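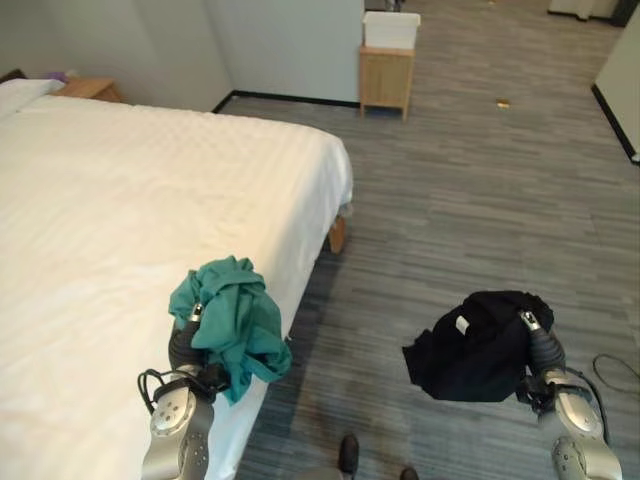

ok so a few of you asked how the no-new-clothes thing is going. Today is day 244 of buying nothing to wear except socks and underwear, and I have thoughts, so get a snack

---

Background for new people: last April I added up what I'd spent on clothes in a year and it was a little over $700. For stuff I mostly wore twice! Soledad dared me to stop for a year and I can't say no to a dare from my own cousin

---

Rules, because people always ask:
- socks and underwear are fine
- swaps and hand-me-downs are fine
- thrift stores are NOT fine (for me that's just shopping with extra dust)
- repairs can cost up to $20 a month

---

The first month was rough. I unsubscribed from so many emails and I still found myself scrolling the Prorkix sale page at midnight like it was going to love me back. Renata made me delete the app in front of her. At dinner. Between the salad and the pasta

---

Month two I got weirdly smug. Told everybody. Told the lady at the bank. I apologize to the lady at the bank

--- 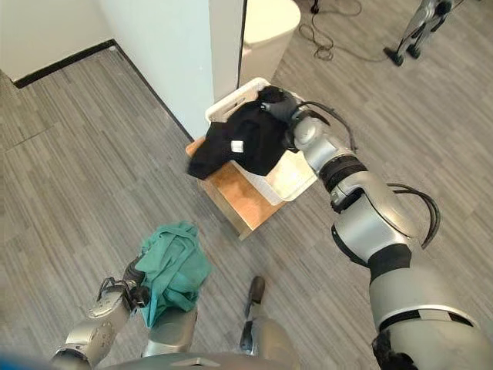
Laundry is where I've changed the most, and I did not see that coming. I used to wash everything after one wear and then wonder why my shirts looked ten years old. Now I turn dark stuff inside out, cold water, short cycle, and I read the tags. Like the little white one on that black thing hanging over the side of the basket – I ignored those for my entire adult life. I used to cut them out because they itched!! Now I take a photo of the tag first and THEN cut it out

---

Also a basket just for dark clothes. Life changing, costs nothing if you already own two baskets

---

Someone in my replies asked about dryers. I air dry pants and anything stretchy. Towels go in the dryer, I'm not a saint

---

Soon-im Oh (she runs the alterations counter inside Valdebenito, the dry cleaner on my corner) taught me to sew a button on properly. You leave slack, then wind the thread under the button a few times so it stands up a bit. Every button I'd ever sewn was strangled flat to the shirt. She looked at my coat and sighed for a really long time

---

Things I have repaired so far: a coat lining, the pocket on my good jeans, one bra (do not recommend), and a sweater elbow that now has a patch shaped sort of like Ohio

---
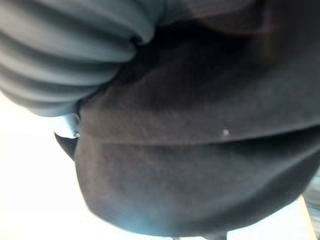
Winter clothes are the real test though. Summer I can fake with three dresses, but once it gets cold you wear the same heavy layers over and over and they get tired fast. Pilling, lint, hair, all of it. Anything dark and fuzzy with a soft brushed surface like that is a magnet in my house, and so is every fold and crease in it. What works for me is a damp rubber glove, swiped in one direction. I went through so many sticky rollers before Catalina told me about the glove

---

And please don't use a razor on fleece. I did it once and made a bald spot the size of a quarter. Fabric shaver, light hand, stop before you think you should

---

ok the swap! Macarena Pereyra and I did one at her place in the fall. Everybody brings clean stuff, it all goes in piles by size-ish, and you take what you want. I came home with a wool skirt, two work tops and a Berness rain jacket that is way nicer than anything I'd pay for. Gave away a whole bag of "someday" jeans and felt about nine pounds lighter

---

One tip if you host: no name tags on the clothes. It's awkward when your friend holds up your blouse, makes a face and puts it back. (Renata. It was Renata.)

---

Leftovers went to the shelter on Bradent Street. Call ahead, ours only needed coats and men's shoes that week

---

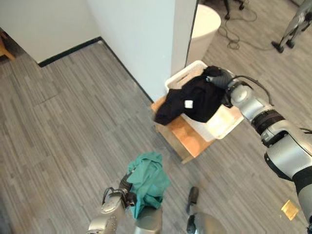 and that's kind of the other half of it, where does the stuff go when you're done with it. I used to think donating was automatically a good deed, and then I helped Catalina sort at a drive and a lot of what came in was stained or missing a zipper. So now I fix it first or cut it up for rags

---

Money so far: I put what I would've spent in a separate account and it should hit $1000 by the end if I count all the coffees I skipped by staying out of the mall. Yes the coffees count. My thread, my math

---

Do I miss it? Yeah, sometimes. I miss having a new thing for a party. I wore the same green dress to two weddings with mostly the same guests and one person noticed, and she wanted to know where I got it

---

If you want to try it, do one month. Don't announce it to the bank lady. Start with whatever you always rebuy without thinking – for me it was black leggings, I owned SO many black leggings

---

Taking questions, but I'm slow tonight, I've got a hem half pinned and the pins are on the couch somewhere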